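Comunidad Plakach > Hogar y bricolaje > Armarios y almacenaje

La barra del armario se curva en el centro: ¿más diámetro o un soporte intermedio?

Publicado por Fatima Balogun
Etiquetas: barra de armario, flecha, tubo redondo, soportes

Buenas. Tengo un armario empotrado de pared a pared, con 284 cm libres entre laterales y una sola barra para colgar. La barra es un tubo redondo de acero blanco, de 25 mm de diámetro exterior y 2 mm de pared, según la factura. Va metida en dos cazoletas Sterow atornilladas a los laterales, sin nada en medio. Lo monté en junio y desde que metí los abrigos se ve combada. He pesado la ropa por tandas en la báscula del baño y suma 41 kg, perchas incluidas.

Me planteo tres cosas:

Cambiarla por otra de mayor diámetro. El problema es que las perchas de gancho pequeño que uso no entran en cualquier barra.

Poner un soporte colgado del estante superior, en el centro. El estante es un tablero que apoya en los laterales y en un listón trasero. No sé cuánto peso tendría que aguantar ese punto.

Sustituirla por una de aluminio, que en la tienda me aseguraron que «no cede».

Me interesa entender el cálculo, no solo qué comprar. También quiero saber si la barra actual ha quedado deformada para siempre o si al quitarle la carga debería volver a su sitio. Gracias.

3 respuestas

tornillo_pasante

Pon un soporte en medio y olvídate. Yo tuve lo mismo en un armario Berier y con un colgador central se arregló. Lo del aluminio, ni caso.

metrica_fina
Respuesta elegida por quien pregunta

El caso se calcula como una viga biapoyada con carga uniforme. Las cazoletas no empotran el tubo: tienen holgura y el tornillo al lateral cede lo suficiente para permitir el giro, así que conviene tratarlas como apoyos simples. La flecha en el centro es:

f = 5 · q · L^4 / (384 · E · I)

q es la carga por unidad de longitud, L la luz entre apoyos, E el módulo elástico del material e I el momento de inercia de la sección. Para un tubo redondo:

I = π · (D^4 – d^4) / 64

Con D = 25 mm y d = 21 mm sale I = 9628 mm4. La carga son 41 kg, es decir, 402 N repartidos en 2840 mm: q = 0,1416 N/mm. Tomando E = 210 000 N/mm2 para el acero, la flecha es de 59 mm. Falta sumar el peso propio del tubo, que aumenta el resultado casi un ocho por ciento. Con esos números la curva se tiene que ver desde la puerta.

La longitud entra elevada a la cuarta potencia y el diámetro, a igualdad de pared, influye algo por encima del cubo. El espesor de pared influye mucho menos de lo que se suele creer, porque el material que se añade por dentro queda más cerca del eje. Pasar a una barra maciza del mismo diámetro duplica la inercia, pero también multiplica el peso propio.
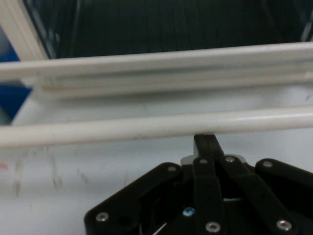
Barra redonda blanca

Sobre la deformación permanente. El momento máximo es q · L^2 / 8 = 142 800 N·mm. El módulo resistente es I dividido por el radio exterior, 770 mm3. La tensión resultante es de 185 N/mm2. Un acero corriente con límite elástico de 235 N/mm2 sigue en zona elástica, con poco margen. Descárgala por completo y comprueba con un hilo tenso de extremo a extremo. Si queda curva residual, el tubo ha plastificado en algún momento, o bien ya venía torcido, cosa bastante habitual en tubo de esta longitud. En el segundo caso se puede girar media vuelta para que la curva quede hacia arriba. Con la carga seguirá bajando lo mismo respecto a su forma de partida, pero a la vista resulta menos llamativo.

Aluminio: su módulo elástico es de unos 70 000 N/mm2, la tercera parte del acero. Con la misma sección, la flecha se multiplica por tres. La aleación cambia la resistencia, pero apenas modifica la rigidez. Lo que te dijeron en la tienda solo tendría sentido con un perfil de otra forma, por ejemplo uno ovalado y alto, colocado con el eje mayor en vertical.

Soporte central: si la barra es continua (sin cortar) y apoya también en el centro, quedan dos vanos de 1420 mm. La flecha máxima pasa a ser q · l^4 / (185 · E · I), donde l es la luz de cada vano. Sale 1,5 mm. Ningún cambio razonable de diámetro se acerca a eso.

El apoyo central se lleva cinco octavos de la carga total, y no la mitad. Son 251 N, más lo que le toque del peso del tubo. Un soporte declarado para 700 N sobra, siempre que lo que haya detrás aguante lo mismo. Ahí está la parte dudosa de tu montaje: si lo cuelgas del estante, el estante recibe esa fuerza en el centro de su propia luz, además de lo que tenga encima. Lo correcto es un soporte que llegue a la pared del fondo o una escuadra que una estante y pared.

Un detalle sobre las perchas: el soporte tiene que coger la barra por abajo y dejar libre la parte superior, o las perchas no pasarán de un lado al otro. Los de anilla cerrada dividen el armario en dos.

Fatima Balogun

Gracias, muy completo. He descargado la barra y con el hilo quedan 2 mm de curva. Supongo que eso ya venía de fábrica. La pared del fondo es de ladrillo hueco, ¿cambia algo?

metrica_fina

Los 2 mm no tienen importancia en esa longitud. En ladrillo hueco, taco químico con tamiz o taco largo de expansión múltiple. El soporte que va a la pared trabaja en voladizo, así que el tornillo superior sufre tracción. Cuanto mayor sea la distancia vertical entre los dos tornillos, menor será esa tracción. Busca una placa alta, aunque sea estrecha.

persiana_gris

Otra opción, por si no quieres taladrar el fondo: un montante vertical del suelo al estante, en el centro, con la barra partida en dos tramos. En ese caso cada tramo es una viga biapoyada independiente y la flecha sale mayor que con la barra continua, aunque sigue siendo pequeña. Calculad con la primera fórmula y la mitad de la luz: la flecha es dieciséis veces menor que la original, 3,7 mm.

Tengo uno así de la serie Yeoman y el montante me sirve además para fijar los cajones. El inconveniente es que pierdes el paso continuo de las perchas – en mi caso da igual, porque un lado es para abrigos y el otro para camisas. Los tramos hay que cortarlos con cortatubos, ya que la sierra deja rebaba y luego no entran bien en la cazoleta. Si el tubo está lacado, cinta de carrocero en la zona de corte para que no salte la pintura.

El montante tiene que apoyar en el suelo de verdad. En mi armario la base era un tablero elevado sobre patas y tuve que poner una pata justo debajo.

Hilo marcado como resuelto. Temas relacionados: distancia de la barra al fondo del armario, tacos para ladrillo hueco, estantes que se comban.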